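The Worktop Nobody Wanted Back

Restcombe, September. Rain on the skylight, kettle on, and Despina Đorđević is already talking about slabs before I've got my coat off.

She sells secondhand kitchens. Whole ones, mostly - cabinets, sinks, the lot - out of a former feed store on the Tuswood road. Stone is what pays the rent. A veined marble counter that cost somebody $2,480 new goes out the door here for $1,240. Sometimes less. Plain gray sits for months.

"People want it busy," she says. "Ten years back they wanted it white, white, white. Then they spilled wine."

Fair point. Marble stains. Lemon juice dulls it, so does vinegar, and red wine on an unsealed top is a bad evening. Busy veining hides alot of that. Seal it once a year, wipe spills right away, use a board. That's the whole routine.

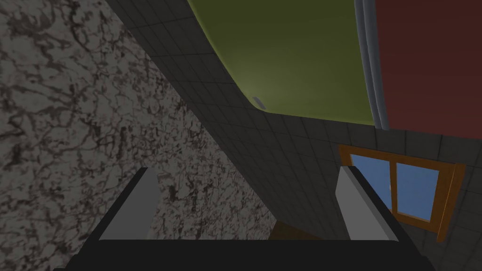
Dark veins on mottled light gray marble, in a computer-rendered view.

Moving it is the hard part. Always on edge, never flat, and never by the sink cutout, where a slab is weakest. Despina has broken five. She can tell you the address of each one. The worst was a Grivby farmhouse, narrow stairs, owner filming from the landing.

Small pieces are the bargain. Offcuts from $245, cut and polished, enough for a baking corner or a bathroom shelf. A bakery called Kütt took a whole stack of them last winter for it's front tables. Nice place, good rye.

What to ask before buying? Thickness first. Then old repairs - run a fingernail across the surface, a filled crack usually feels different. Ask where the joins were. Bring your measurements and add a bit, walls are never straight. And check your cabinets can take the weight, older ones may need bracing.

Phone goes. Someone in Tuswood is ripping out a kitchen, wants it gone by four. Despina has her boots on before she hangs up. Green marble, apparently. She's never had green.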